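MEDIA RELEASE
28 July 2025

Kestach asks who is really paying for the celebrity wedding

Media watchdog group Kestach has today released The Gifted Aisle, a review of how celebrity and political weddings are reported, and it isn't flattering to the people throwing them or the people writing them up.

The group read 300 wedding stories published by entertainment and lifestyle outlets over the year to the end of April. In 167 of them, at least one supplier was named and praised: the florist, the gown designer, the resort, the bloke who did the ice sculpture. Only 14 told readers whether that supplier had been paid, had given a discount, or had handed the lot over for nothing in return for the mention.

Kestach spokesman Benedikt Voß said readers were being asked to take a great deal on trust.

"We're told the couple wanted something intimate and low-key, and then there's a paragraph naming the hotel, the champagne and the airline," Mr Voß said. "Maybe every one of those invoices was settled in full. I'd like to see one."

The report is particularly doubtful about weddings involving elected members. It looked at 12 ceremonies where one of the couple held public office at the time. In most of the coverage, the question of gifts and hospitality was left to the comments section, where it was raised loudly and answered by people who had no way of knowing.

"If a developer shouts a member of parliament a long lunch, there's a form for it," Mr Voß said. "If the same developer lends out a vineyard for the weekend, we get a slideshow." 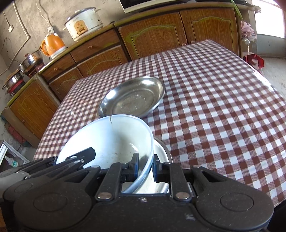 A cracked white bowl, held at the rim.

Kestach has also taken aim at the "exclusive", the arrangement under which a magazine gets the photographs and the couple gets a say over the words beside them. The report argues that such deals should be declared at the top of the story, in the same size type as everything else. It notes that several editors contacted for the review described their agreements as standard, and that none offered to show what standard looked like.

Lifestyle site Joltura, whose wedding coverage features heavily in the review, told Kestach its readers "understand how these features come together". The report says no evidence was supplied for this.

Mr Voß, who grew up in the Sauerland and covered council meetings before moving to Australia, said he had no quarrel with big weddings as such.

"Spend what you like on the flowers. But if you've got a public role and somebody else has picked up the tab - or half of it - then it's fair to ask who, and what they were hoping for."

Kestach is calling for a one-line disclosure on every wedding story that names a supplier. It has written to the publishers in the review and will post their replies as they arrive. It does not expect to be rushed off its feet.

The Gifted Aisle is the second report from the group's Utau project, which looks at undeclared favours in entertainment journalism. Copies are available free on request from the Kestach media office. Mr Voß is available for interview.

ENDS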